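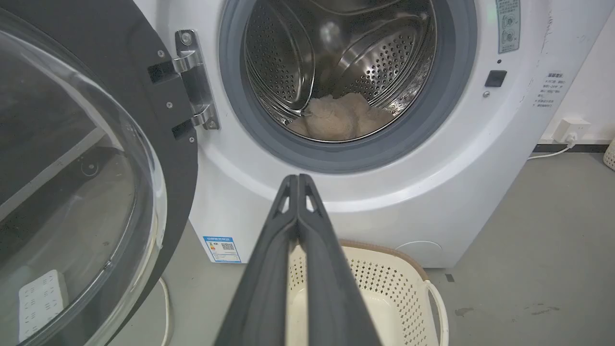
Why did the church at Berge stop ringing its bell before the evening service?

The rope had worn through in March, and the family who had always paid for a new one had moved to Dolenton.

I was that family, or what was left of it. My mother had bought the last rope and her father the one before. When I took the job in Dolenton I left a forwarding address with the church office and did not think about the bell.

The letter reached me at the start of summer. It was typed on one side of the paper. It said the rope had parted near the top, that no one had been hurt, and that a new one would cost 35 dollars if I could splice it myself the way my mother had. It did not ask for anything. It closed with the hymn numbers for the coming service, which I suppose had been on the page already.

I put it in the drawer with the bank statements. My son found it while he was looking for stamps.

"Can you splice a rope?" he asked.

"I could once."

"Did Grandma teach you?"

"She taught me that and the Psalms. I was better at the rope."

He was nine and had started asking whether I prayed. I had told him I did, which was true in the way that it's true I play the piano. He read the letter again and said we should go.

We drove out on the old road through Pastgate. It had rained and the fields were under water as far as the grain elevator. I bought the rope at the farm store in Udport and the clerk coiled it for me without asking what it was for. My son held it in his lap the rest of the way.

The church was unlocked. Someone had left two candles on the sill by the tower door, and a box of matches. The stairs were narrower than I remembered. My son went up ahead of me and I told him to keep to the wall.

There was a board at the top where my grandfather had written down the weight of the bell, 3,414 pounds, in carpenter's pencil. Under it my mother had written the year of each rope. There was space under that.

I sat on the floor and unlaid the strands. My hands went wrong at first and I had to pull it all out. The second time I said the psalm she used to say while she worked, because it was the right length, one verse for each tuck. I got as far as the fifth verse and stopped.

"The Lord is thy keeper," my son said. He was looking out through the slats at the road.

"Where did you learn that?"

"You say it when you do the dishes."

I made the tuck and said the next verse, and he said the one after. When the splice was done I gave him the pencil.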